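How to ask a question at a full council meeting

5 min read
41 shares · 8 comments

I'd lived in Plirgate for years before I found out that ordinary people can stand up at a full council meeting and ask the cabinet a question, and that somebody has to answer it out loud. I've now done it four times (once quite badly!) and I keep getting asked how it works, so I've written it all down.

My examples come from our own council. Yours will have its own rules, but the general shape should be familiar.

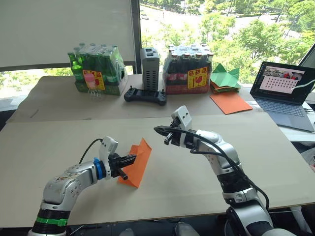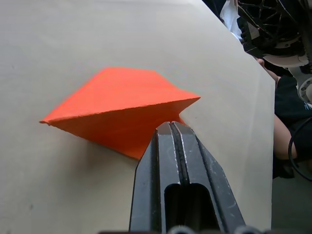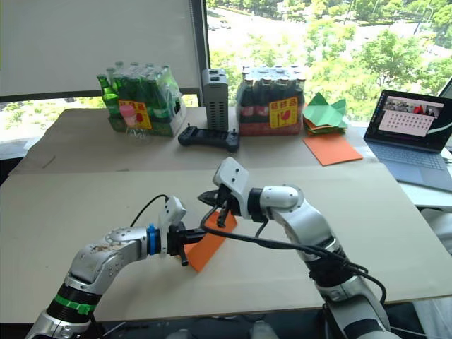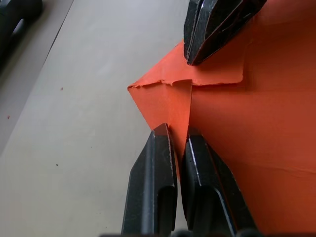 Step 1: Find the rules for your council

Look on the council website for "public questions" or "public participation". If that gets you nowhere, open the constitution, which is a horribly long document, and search inside it for the word "question". You want to know four things: the deadline, the word limit, whether you have to live in the area, and whether you're allowed a follow-up.

If you still can't find it, ring the switchboard and ask for democratic services. Mine were lovely. I spoke to a man who read me the whole section over the phone and then emailed it to me as well.

Step 2: Check it's the right council

I can't tell you how many good questions get sent back at this point. If you have a county and a district, they look after different things. Potholes and schools might be one lot, bins and planning the other. My first ever question was about the bus shelter on Pritchard Road and it went to the wrong building entirely, so I missed the deadline and had to wait for the next meeting.

Step 3: Write one question

One! I know you have nine. Pick the one where a yes, a no, a date or a sum of money would be a proper answer, and save the others.

My first draft was along the lines of "Does the cabinet member agree that the state of the Kimeo footpath is a disgrace?" Ajith Gowda, who used to be a councillor himself, put a line through it and wrote underneath, "On what date will the Kimeo footpath reopen?" Much shorter, and very hard to wriggle out of.

A few things that get questions rejected round our way:

- naming a member of staff
- anything about a live planning application
- anything already answered in the last six months
- going over the word limit (ours is 100 words, and yes, they do check)

If you want to put in some background, keep it to a sentence. The land at Clistov was given to the town in 1958, and I managed to squeeze that in because it mattered to what I was asking. The rest of the history stayed at home in a folder.

Step 4: Send it in early

Ours has to be in by noon on the Wednesday of the week before. Email it, ask for a receipt, and put your phone number on it. If there's a problem with the wording they may ring you and let you fix it – but only if there's time left to fix it.

Step 5: Get ready for the follow-up

You'll usually get one supplementary question, and it has to come out of the answer you've just been given. I write two, one in case the answer is yes and one in case it's waffle. Selamawit Hadgu does hers on the night, in pencil, while the cabinet member is still talking. I haven't got the nerve for that.

Step 6: On the night

Get there early and tell whoever is on the door that you're down to ask a question. Public questions at ours are limited to 30 minutes in total, and they're taken in the order they came in, so there's another reason to send yours off quickly.

Read it out exactly as you wrote it. Slow down. Then slow down again. If you get the microphone with the button, the light should be on before you start (ask me how I know).

Step 7: Afterwards

If they say "I'll write to you", make a note of it and chase after a fortnight. Check the minutes too, when they come out. Ieuan Sayce found his answer had been shortened to a single line, and he asked for it to be corrected at the next meeting, and it was.

We had over 300 names on a petition for the footpath before I asked my question in January. The reopening date is in the minutes now, so I'll be walking down there to check.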